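Home Articles Standards Methods Archive Contact

Write the end state first

Most task sheets for hand-held gripper work are written from the front. They say which objects go on the table, where the operator stands, and which hand picks up what. The finish gets one line, often a single verb: hang, place, close, stack. I think this order is wrong, and that a written rule on end states would do more for the quality of manipulation records than any further work on calibration.

The argument concerns small household tasks performed by a person holding two grippers, where the records are later used to train a policy. It applies with less force to industrial cells, where fixtures already define the end state to a fraction of a millimeter. A tabletop has no fixture. The only definition of done is the one on the sheet.

Take the verb "hang." An operator who reads it will produce at least four different endings. The ring may be over the hook and released. It may be over the hook with the jaws still closed. It may be released and then nudged straight. It may be released with the gripper left hovering beside it until the recording stops. All four were present in a set of 270 episodes I reviewed at Mamlow, and all four carried the same label. The reviewers had marked every one of them as a success, and by the sheet they were right.

A policy trained on that set has no consistent signal for when to open the jaws. The usual response is to collect more. Mamlow went from 270 episodes to 660 and the mixture stayed the same, because the sheet had not changed.

The rule I propose has four clauses.

First, the end state is written before the start state, in terms of contact. "Keys hung" is inadequate. "Ring supported by one hook, no contact with either gripper, no contact between any tag or tassel and the gripper" is adequate. It is longer, and operators complain about the length for a day or two.

Second, the sheet states whether the choice of target is free. A stand with several hooks offers a choice at every attempt. Left unstated, the choice becomes a habit of the operator, and the habit becomes a bias in the data. Either name the hook or say that any hook is acceptable and require the operator to vary it. I have no strong preference between the two, provided it is one of them.

Third, the idle arm has a written role. This clause draws the most resistance, and I will return to it.

Fourth, the episode ends on a defined retreat. The active gripper withdraws to a stated distance and both grippers stay still for a fixed count before the recording is stopped. Pidier used this clause alone on one of its tables and reported that reviewers disagreed less often. I would expect that, as a reviewer can judge a still ring far more easily than one half hidden by a jaw.

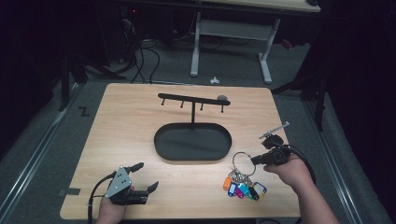
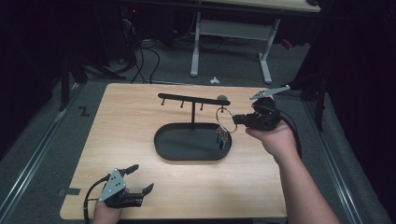

Wilmer Henao

Key hanging is a useful test for a standard of this kind because it looks trivial. The object is a rigid ring with loose parts attached. The ring can be specified. The loose parts cannot, and they swing, fan out or fold under the ring in ways that no start diagram will reproduce. With a set of plastic tags on the table, the ring may stand up or lie flat depending on how the tags settle. A tassel behaves differently again. It gives the operator a clear view of the ring when it hangs and hides part of whatever is behind it.

A front-loaded sheet tries to control this by fixing the starting pose. I have seen sheets with a printed outline for the keys and a note on the order of the tags. The effort is wasted, and it also removes variation the policy needs. Let the start vary within a marked area and hold the end state fixed. The strictness belongs at the end, where the task is defined.

On the idle arm. In a key task one hand does the grasping and the other has little to do. Operators rest it, drift it toward the stand, or open and close the jaws without noticing. Each of these is recorded at full rate and is, to the learning system, an action. The simplest good practice is to name a parking position at the table edge, jaws open, and to hold it for the whole episode. If the idle arm may steady the stand, the sheet should say so and the label should record that it happened.

The objection I hear most often came in its clearest form from the Clekberg group. They hold that strict sheets make operators stiff, that stiff operators produce slow and unnatural motion, and that natural motion is the reason for using hand-held grippers at all. The first part is true for new operators. It was visible in the early sessions at Mamlow, and it faded with practice. The second part confuses the path with the endpoint. None of the four clauses restricts how the ring travels from the table to the hook. The operator may take any route and any speed. Only the last second or two is governed.

A better objection is cost. Relabeling an existing set against a contact definition is slow. Mamani put 1592 episodes through it, and nearly a third had to be set aside as undecidable, mostly because the recording stopped before the release. That is a poor result for the set, and I would still call it money well spent. The episodes were undecidable before anyone looked.

Failures need the same treatment. A dropped ring that is picked up and hung on the second try meets the end state and should be kept, with a flag. A ring that slides off after the retreat does not meet it and should be marked as a failure, even if the hanging itself was clean. Sheets that leave this to the reviewer will get a different answer from each one.

I would put the four clauses on a single page and attach it to every task sheet, including the ones that seem too simple to need it. The version now in use at Mamlow is on its third revision. The open item is the length of the final hold, which some of the operators want shortened, and I have asked for a month of records at both settings before it is changed.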